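Search this notebook Go

Grullcombe, bedroom mock-up – September, 14:30

Floor clearing, second layout. Litter set out on the open carpet between bed and sofa, bag on the floor as before. Bed left made up. Room lights at 3,000 K.

Allowed up to 30 minutes per layout including reset. Bag is the Ochoa mesh type, wire rim. Mesh sides fold if the bag is knocked, so check the mouth before each start. Paper goes in the same bag as plastic for now – sorting is on the Odex sheet, not this one.

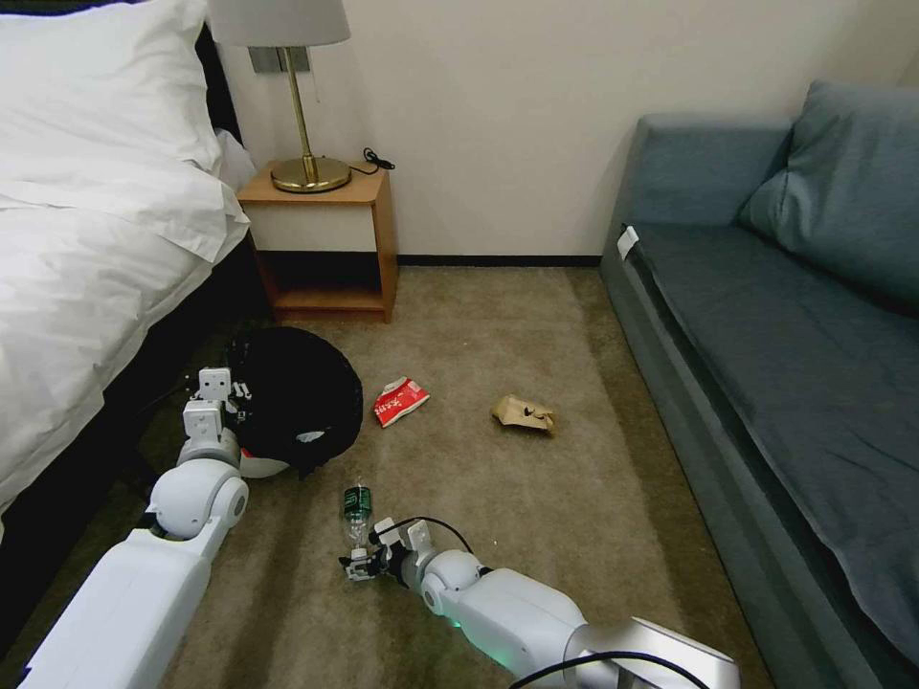 Fig. 2. Bottle with green cap beside the black mesh bag; crumpled wrapper and brown paper bag still on the carpet.

Crumple the paper afresh at each reset. Wustar want the same layout repeated with the nightstand lamp moved – to do after 16:00.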